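**Poltley allotments: water butts or the mains tap?**

**bouchra_n**
Taking over plot 107 at Poltley in March and trying to sort out water before then. The site tap is a long walk from my end.
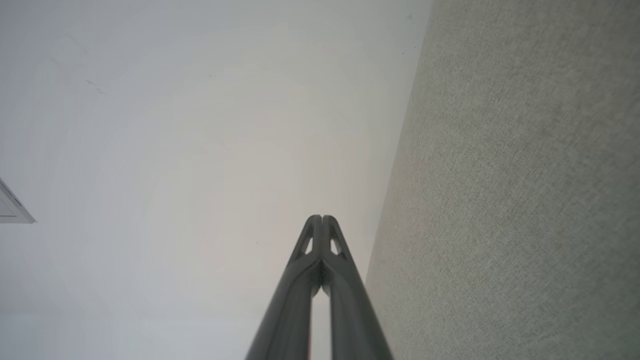

The shed roof is small, so I was thinking of one 100 litre butt on the downpipe and carrying the rest. Has anyone got by with that through a dry spell?

**flimano**
One won't last you a week in July if you grow beans. I have four linked together, 400 litres in all, and they were still empty by August last year. Get the biggest you can fit.

**AmrRagab**
Disagree. Depends what you grow and how you water. I mulch heavily in spring, water the roots only, and manage on two. Beans and courgettes get a can each every third evening, the onions get nothing.

**flimano**
Your plot is clay though, Amr. The far end is nearly all sand and it drains straight through.

**AmrRagab**
Fair point, I'd forgotten that. Still wouldn't buy four before trying two.

**pirix**
Whatever you buy, put it on a proper stand. Mine was on bricks and went over when it was full - took the fence panel with it. Lid on as well, or you get midges.

**bouchra_n**
Thanks all. Didn't know about the sand. Would a hose from the tap reach, or is that not allowed?

**flimano**
Not allowed on a Saturday, too many people want the tap. Early morning in the week is fine if you stay with it.

**bouchra_n**
Right, two butts to start with then, and space left for a third. Will look for second-hand ones first.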